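무로미츠 셀(Muromitz cell)

무로미츠 셀은 탁상형 집게 로봇 한 대와 흰 작업대로 이루어진 소형 파지 작업 셀이다. 이름은 처음 설치된 무로미츠 공방에서 왔으며, 공방 쪽에서는 이 사실을 한 번도 자랑한 적이 없다. 설계와 초기 조립은 아릭스(Arix)가 맡았고, 현재 통용되는 정비 절차는 레프테리스 파파다키스(Lefteris Papadakis)가 정리한 점검표를 따른다. 점검표의 초판은 한 장이었으나 현행판은 표지만 한 장이다.

개요

셀의 일은 단순하다. 작업대 위의 물건을 집어서 다른 자리에 놓는다. 사람이라면 어린아이도 지루해할 작업이지만, 셀은 지루해하지 않는 대신 손가락이 조금만 틀어져도 그릇 테두리를 밀고 다닌다. 따라서 운용 시간의 상당 부분은 집는 일보다 집을 준비를 하는 일에 쓰인다. 제어 프로그램은 펨로(Femlow)라고 하며, 오류 메시지가 짧기로 알려져 있다. 가장 흔한 메시지는 '확인 요망'이고, 무엇을 확인할지는 적혀 있지 않다.

구성

집게는 마주 보는 손가락 2개로 물건을 양쪽에서 잡는다. 손가락은 나사로 고정하는 교체식 부품이며, 예비품은 파나기오투(Panagiotou) 상회가 공급한다. 상회의 부품 번호는 왼쪽이 337, 오른쪽이 348이다. 두 부품은 포장을 벗기면 겉모습이 거의 같아서, 번호표를 먼저 떼어 버린 정비사는 오후를 통째로 잃는다. 손목에는 소형 카메라가 달려 있어 손가락 끝과 작업대를 함께 비춘다.

손가락 점검

점검은 전원을 끄고 손가락을 벌린 상태에서 시작한다. 마른 천으로 안쪽 면의 먼지를 닦고, 길게 파인 홈은 부드러운 솔로 훑는다. 그다음 뿌리 쪽 나사를 확인한다. 나사는 좌우를 번갈아 조금씩 조인다. 한쪽을 끝까지 조인 뒤 다른 쪽으로 넘어가면 손가락 끝의 높이가 어긋나는데, 이 어긋남은 눈으로는 보이지 않다가 얇은 물건을 집을 때 나타난다. 파파다키스의 점검표에는 이 항목에만 밑줄이 두 번 그어져 있다. 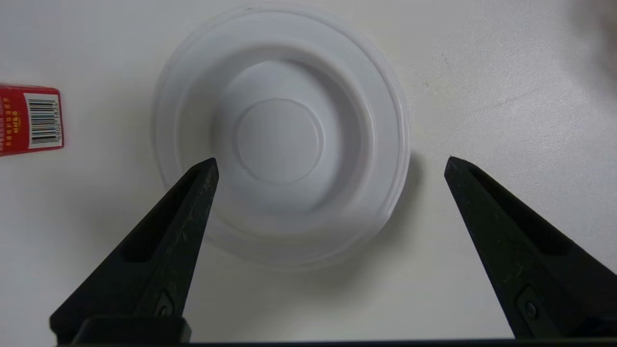
표면의 긁힘은 교체 사유로 보지 않는다. 점검표는 닳은 자국과 변형을 구별하며, 앞의 것은 기록만 하고 뒤의 것은 부품을 바꾸게 한다. 검은 손가락에는 흐린 회색 긁힘과 먼지가 쉽게 드러나므로 신참 정비사는 대개 첫 주에 멀쩡한 손가락의 교체를 신청한다. 신청서는 반려된다. 판단의 기준은 끝부분의 모양과 나사 자리의 상태이다. 작업대와 거의 같은 흰색의 플라스틱 그릇은 손가락 정비를 마친 뒤에 카메라를 시험하는 물건으로 적당하다. 테두리의 낮은 돋을줄과 옆으로 지는 옅은 그림자 말고는 바탕과 구별할 거리가 많지 않아서, 조명이나 노출이 맞지 않으면 펨로는 그릇의 존재를 인정하지 않는다. 붉은 종이 상자 같은 것은 시험용으로 인기가 높지만, 그것을 찾아냈다고 해서 카메라가 칭찬받을 일은 아니다.

영점 조정

손가락을 분리했다가 다시 달면 반드시 영점을 새로 잡는다. 집게를 작업대 위로 보내 손가락을 천천히 닫고, 두 끝이 만나는 위치를 펨로에 저장한다. 저장 단추를 누르지 않고 창을 닫으면 이전 값이 그대로 남는다. 창은 이를 경고하지 않는다. 무로미츠 공방의 장비 일지에는 어느 토요일에 같은 조정을 세 차례 되풀이한 기록이 있으며, 세 번째 기록 옆에는 '저장함'이라는 말이 큰 글씨로 적혀 있다.

열림 폭의 기준값은 펨로의 내부 단위로 210이다. 이 단위가 실제 길이로 얼마인지는 설명서마다 다르다. 현장에서는 환산을 포기하고 숫자만 맞추는 것이 관행으로 굳었다.

작업대 배치

조정이 끝나면 모양이 서로 다른 물건을 올려놓고 시험 운전을 한다. 둥근 것, 길쭉한 것, 속이 빈 것을 섞는 편이 좋다. 물건끼리는 손가락이 드나들 틈을 두고, 키가 큰 물건은 뒤쪽에 세운다. 앞에 세우면 손목이 지나가다 친다. 이 규칙의 유래를 묻는 사람에게 공방에서는 걸레를 보여 준다.
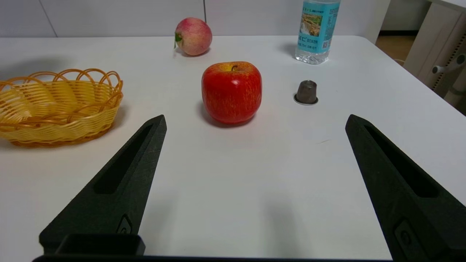 시험 운전용 배치. 집게 앞쪽에 붉은 사과, 왼쪽에 바구니, 뒤쪽에 물병이 있다.

과일은 크기와 빛깔이 제각각이어서 시험 물건으로 자주 쓰인다. 사과처럼 윤이 나는 껍질은 빛을 반사하여 윤곽 인식을 흐트러뜨릴 수 있고, 꼭지나 잎은 집는 위치를 계산할 때 예외로 처리해야 한다. 투명한 병은 더 까다롭다. 펨로의 초기 판은 상표만 알아보고 상표의 폭에 맞추어 손가락을 닫았다고 한다. 작은 금속 원통은 세운 채로 시험하며, 쓰러지면 시험을 멈추고 손가락의 높이부터 다시 본다.

흔한 고장

손가락이 끝까지 닫히지 않는 증상은 홈에 낀 부스러기가 원인인 경우가 많다. 닫히기는 하나 물건이 미끄러지면 안쪽 면을 닦고, 그래도 미끄러지면 나사를 본다. 나사도 멀쩡하면 점검표는 아릭스에 문의하라고 안내한다. 아릭스의 답변은 대체로 안쪽 면을 닦아 보라는 것이다.

같이 보기

펨로
손가락 교환 규격
영점 조정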